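Wendska hand gripper review: can it teach a machine to pick up after me?

36 shares | 4 comments

I have wanted a robot that does chores since I was small enough to be told to tidy my own room. So when the Wendska hand gripper turned up at the shop where I do part-time repair work, I said yes to testing it before anyone had finished asking. Two weeks later I have opinions, and a sore thumb.

First, what you get for $383. It's a gripper you hold in your fist, with a pair of soft-edged fingers at the front that close when you squeeze. You do a chore with it, it records what you did, and the recordings go off to train an arm that is supposed to do the same chore later. That's the pitch anyway. The arm is sold separately (of course it is), and ours was a loaner from Masanja, so I got to try the whole chain from my hand to the machine.

Setup was easier than I feared. Charge it, pair it, wave it around a bit until the light stops blinking, and off you go. The manual is thin and whoever wrote it really loves the word "simply", but I only got stuck once, on the pairing, and Pirjo Kokkonen sorted me out by holding the button down longer than I had the patience for.

Using it is strange! You know how to pick up a crumpled bit of packing paper, you've done it your whole life, and then you have to do it with two stubby fingers and no feeling in them. My first day I dropped nearly everything. Paper is fine once you stop trying to be dainty. Small screws are hopeless. Bin lids are somewhere in between – you can get one off if you come at it from the corner, and getting it back on took me so many tries that I went and made coffee.

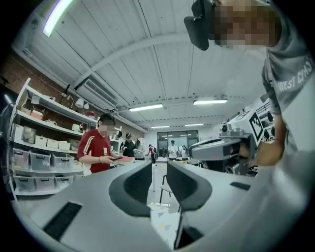 The weight is my biggest complaint. It feels like nothing for the first few minutes and like a full kettle by the end of an hour, and the squeeze is stiffer than it needs to be. I'd love a lighter spring. Hilkka Karppinen has smaller hands than me and gave up on the trigger before lunch, so try one in person if you can.

Now the part you came for. Can the arm do the chores? Well, some of one chore. After a few days of my recordings it could pick paper up off the floor and drop it in a box, slowly, as long as the paper was more or less where I'd shown it. Move the box and it would let go over the old spot, very sure of itself. Folding a towel was a flop. Sorting parts into bins went better than I expected with big parts and badly with anything shiny.

I also tried the older Sinduto gripper for comparison. It's cheaper and lighter in the hand, but the fingers slip on anything smooth and I kept losing recordings. The Wendska didn't lose a single one of mine, and that alone would make me pick it again.

So would I buy it? For a shop that already has an arm and someone with time to spare, yes, I think so. For your house, no way, not this year. I can clear my floor in 2 minutes and the arm needs most of an afternoon, plus me standing there to put the box back.

Battery life is good, by the way. The carry case is awful – the zipper went on day three.

My score: 4 out of 5 for the gripper, 2 out of 5 for the dream of never picking up my own mess again.

Posted 2 November 2020

4 comments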